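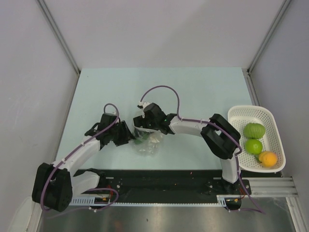

Tamer Saab wrote in to ask whether the Pulluvitz bread box is worth giving up counter space for, seeing that his loaves go stale by the second morning in the bag they came home in and turn rubbery in the fridge. Yes, Tamer! I've had mine since February and I'd fight anyone who tried to take it away from me.

I should say that I bake a lot. Two loaves at a time, usually a plain sourdough and something softer for sandwiches, and before this I kept everything in knotted bags on top of the microwave. The crust went leathery by bedtime. In summer it was worse, and I threw away more bread than I like to admit (the birds on Latham Street did very well out of me). Paper bags kept the crust nice but by the next day I could have used the crumb to sand a door.

So, the box. It's a big steel bin with a beech lid that flips over and doubles as a cutting board, and there's a little sliding vent on each side. You open the vents for crusty bread and close them for soft bread. That's the whole system. I was ready to roll my eyes at the vents – they look like something added so there'd be a line to put on the carton – but they make a real difference. With both open, my sourdough still had a crackle on day two and made perfectly good sandwiches on day four. With both closed, the milk bread stayed squishy for five days, and I only know it was five because we finished it.

It's roomy, too. Two full-size loaves fit side by side with space on top for a few rolls, or one of those long Italian loaves if you lay it corner to corner. A proper baguette won't go in unless you cut it in half. My old enamel box from Bogale could hold one loaf and a sad bagel, and the lid never sat flat after the first year.

The lid is my favorite part. It's heavy enough to stay put while you saw away at a tough crust, and there's a groove around the edge that catches most of the crumbs. Most, I said! The rest go where crumbs always go. I oil mine when it starts to look chalky, with the same mineral oil I use on my spoons, and it has darkened to a really lovely honey color.

A few gripes. The vents are stiff when new and I broke a nail on the left one. The feet are hard rubber and left faint marks on my painted shelf, so put a cloth under it if you care about that sort of thing. And the inside corners are square, which makes them a pain to wipe out. I turn the whole thing upside down over the sink every week or so, give it a good thump, and wash it with warm water and a splash of vinegar. Dry it completely before the bread goes back in. I got lazy in July and found a green spot on the heel of a rye, and that was my own fault.

Fatima Steyn, who lent me her Sadlow crock for a couple of weeks so I could try them next to each other, still prefers hers. It's a beautiful thing, all glazed clay, and it keeps soft bread every bit as well. But it weighs a ton and has no vents at all, so crusty loaves soften overnight, and you need a separate board. If you mostly eat sandwich bread and you never move your things around, I can see the appeal. She reheats her crusty bread for 8 minutes in a hot oven and says it comes back like new. (She's right, it does, I just never have the patience at breakfast.)

One tip whichever you buy: let your loaf cool all the way before it goes in. I leave mine on the rack overnight if I've baked in the evening. And if you know you won't finish a loaf, slice and freeze half of it on the first day. Straight from freezer to toaster, it's better than anything that's been sitting around in a box, even this one.

Mine was 15 dollars off at the kitchen store by the station, and I'd pay full price for the next one without grumbling. I'm already trying to talk my sister into one for her place, though she wants it in the green and they only had cream left when I looked.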